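Workshop notebook, Otex textile room
24 June 2018
Entry by Przemysław Kaczmarczyk

Subject: orange ribbed cloth, stock entry 1199, wiping and folding on the butcher-block table.

The cloth was taken from the Sobczak delivery received in January and has been in general use since. It was laundered once before today's work, at 30 degrees, without softener. The knit holds a crease poorly. When it is picked up near the middle it gathers into a peak and the sides hang down, so that the edges have to be found again before any fold can be attempted.
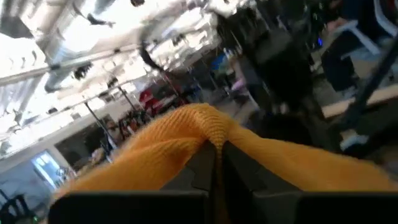 It is proposed that all folding should begin from a corner. The supplier's sheet gives the fibre as 100 per cent cotton; the surface has become fuzzy with use, and colleagues are asked to note any further wear against the stock entry.

The table top was to be treated under the Kasus schedule, which requires the wood to be wiped along the strips and left clear overnight. Small items should be returned to the shelf before the table is wiped.

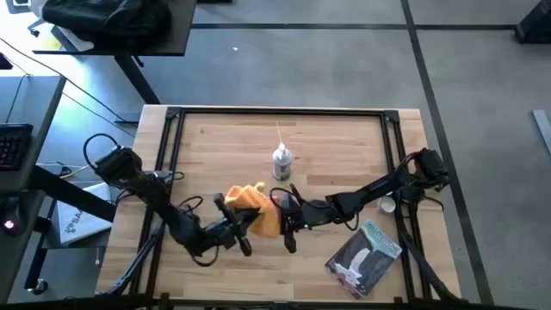 The schedule does not say whether spray should be applied to the cloth or directly to the wood. The former is preferred in this room, as marks were left on the Grokitz bench last winter. A query has been sent under reference 2597 and no reply has been received.

The smaller pink square is to be kept for dry dusting only. It should be stored flat and not wrapped inside the orange cloth. 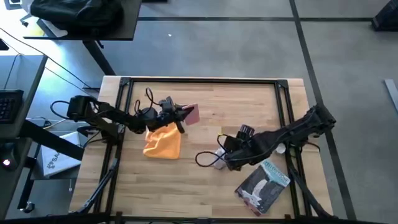
Fig. 3. Pink square and orange cloth on the table top.

Outstanding: second orange cloth to be ordered; storage tray to be labelled; Kasus schedule to be copied for the wall.

P.K.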